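The sales page for the Bondenetti arm talks about price, reach and how quickly it can be set up. I have no quarrel with any of that. My quarrel is with the word "recycling-ready", because I think it asks the buyer to pay for work the maker has not finished.

We take in old office computers at Rivisby and strip them for parts. Sushil Semwal runs the benches, and he agreed in September to try the kit for the full trial period. The hire covers the arm, the gripper and 24 hours of remote help. Extra help is charged by the hour, and we needed it.

A desktop case is an awkward place to work. There are brackets, tabs and leads, and no two makers put the drive in the same spot. A person feels their way in. The arm has to be taught, model by model, and each lesson is paid for by whoever hired it.
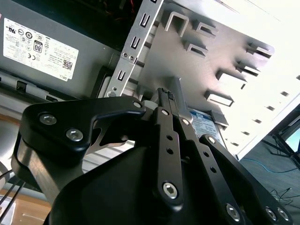

The gripper in a Dell desktop case, fingertip close to the hard drive.

I will say what is good. The fingertip is narrow enough to get between parts, and the bolts on the linkage are easy to reach. Yutong Qin, who did most of the teaching, thinks the hardware is fair value. I agree with her. If it were sold as a decent gripper on a decent arm, I would have little to write.
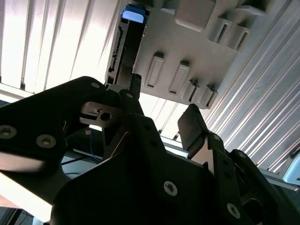 Rivisby, Wed 7 December

Plastic panels are a separate complaint. They come in all shapes, with slots and raised blocks wherever the moulder wanted them, and the brochure treats them as one job. Peiyu Qian asked the firm for its list of supported models and was sent 2 pages. We handle 256 models — most of them were missing.

Dalva Guerra, who buys for the Stitstead site, takes the other side. She says every tool needs learning and that a cheap arm which improves is better than a dear one which doesn't. That would persuade me if the lessons we paid for stayed ours. Under the hire terms they go back to the firm and can be passed on to the next customer.

I would like to see the hire price cut for anyone who does the teaching, and the list of models printed beside the price. Until then we are keeping the screwdrivers out and have asked for a quote without the support hours.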